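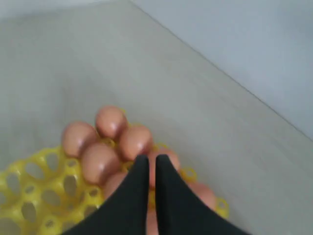
Egg robot gets its open day, but growers want to see it in a shed

Furden, October 2025

Prandis opened its Furden workshop to egg producers on Friday and let a robot arm handle brown eggs in a yellow plastic tray for most of the morning. The company would like growers to believe the machine is close to ready for small grading rooms. On the strength of what was shown, that is a generous reading.

The arm, which Prandis sells under the name Gokau, works with two dark, tapered fingers and is pitched at farms too small to justify a full grading line. Hazem Morsy, who runs the Prandis demonstration program, told visitors the job was harder than it looked, given that no two eggs are quite the same size and a tray gives the fingers very little room to get in.

Nobody in the room disputed that. What they wanted to know was how fast it goes, what it breaks and what it costs, and the answers came in that order of clarity.

Morsy put the current rate at 168 eggs an hour. An experienced hand on a packing bench would do that many before the kettle boiled, one grower muttered, and while that may be stretching it, the gap is large. Prandis says the figure will improve with a software update due in January. It would not say by how much.

On breakages, the company handed out a single sheet reporting 2 cracked eggs in a run of 474. The sheet did not say how old the hens were, whether the eggs had been candled beforehand or who had done the checking. Asked whether hairline cracks were included, Morsy said they were counted "where we picked them up", and promised to send the method to anyone who left an email address. 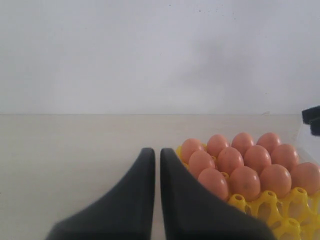
Lizelle Maluleke drove down from her family's free-range place with a list of questions on the back of a feed invoice and got through most of them. She packs by hand with her sister and a casual, and said she would happily give up the job if something else could do it properly.

"It's gentle, I'll give them that," she said. "But those are nice clean eggs under nice even light. Mine come in with muck on them, and the shed's full of dust and flies by ten o'clock. I'd want to see it on a Monday in February before I got my chequebook out."

She also asked who would come out if it stopped mid-morning with eggs still on the belt. Service will be handled by Guo, a contractor with one technician covering the region, though Prandis said a second position had been advertised. Phone support will be available during business hours - not a lot of comfort to people who start at five.

The price was the vaguest part of the day. Morsy said the company was leaning towards a monthly lease and would talk numbers with interested farms one on one. He did confirm that growers would need to settle on one style of tray, as the arm has to be set up again for each different pattern. Several people in the room use whatever trays come back from the shops.

Prandis is looking for farms to take part in a trial and says around 100 producers have asked for information, a figure that includes anyone who filled in the form on its website. By the end of the session three of Friday's visitors had put their names down. Maluleke took a brochure and said she would think about it.

A second open day is planned for the new year. Morsy said the company hoped to have dirty eggs for that one.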